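Minutes, automation review group
August 9, 2018

Present: Corina Hodoroagă, Wenche Hellström, and me taking notes again (my turn came up fast!).

1. Last time's notes
Fine as they were, except Corina wants it on record that she asked for the Jullar price list back in March and it still hasn't shown up. I'll write to them.

2. The Flidura block-sorting kit
This took up most of the meeting. Jarnum is offering us the kit on a trial basis, with the arm setup guide, the task cards and phone support, for 1000 a quarter or 3342 if we buy it outright. I like the task cards a lot - short, clear, and you don't need to be a programmer to follow them. Wenche likes them less. She says card 1141 tells you to save the start position before you've set one, and she had us all turn to it, and yes, she's right.

We had the bench pictures up while we talked, with the pink and green cubes on the taped paper grid.

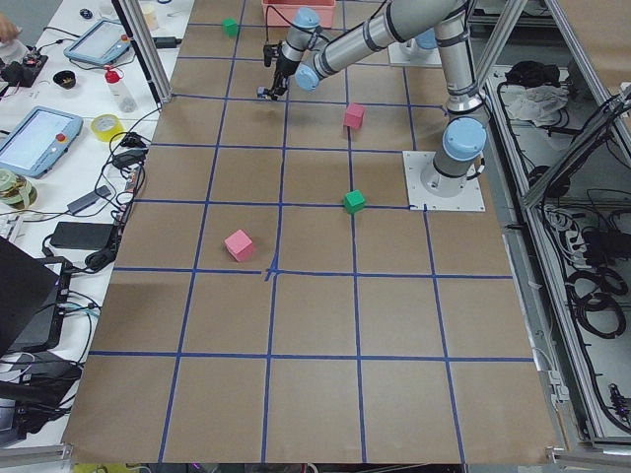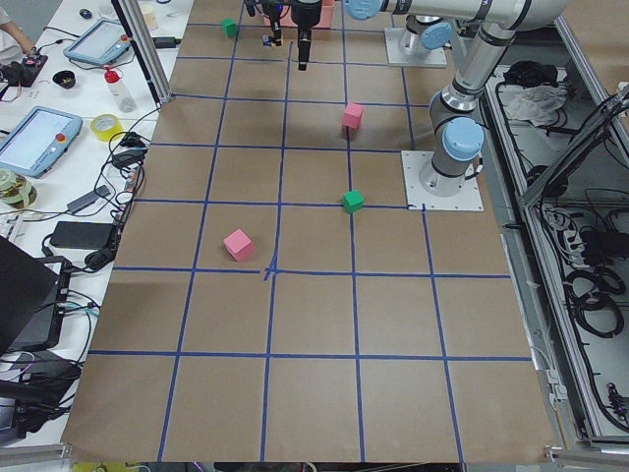

Corina's big question was whether we'd be paying for something we could put together ourselves. Brown paper and blue tape are cheap, and cubes aren't exactly hard to find! My feeling is that what we'd be buying is the cards and the support line, so the price should say so. Wenche wants the parts and the support quoted separately, and we all agreed on that pretty quickly.

Then we got onto manuals. The Jarnum one is only a PDF, and Wenche wants paper copies by the bench (I do too, my hands are usually full).

3. Grímsdóttir service plan
We ran short on time. Corina has read it and thinks the response times are vague. Held over.

To do
Me: write to Jullar, ask Jarnum for the split quote.
Wenche: send Jarnum her fix for card 1141.
Corina: mark up the Grímsdóttir plan and pass it around before we meet again.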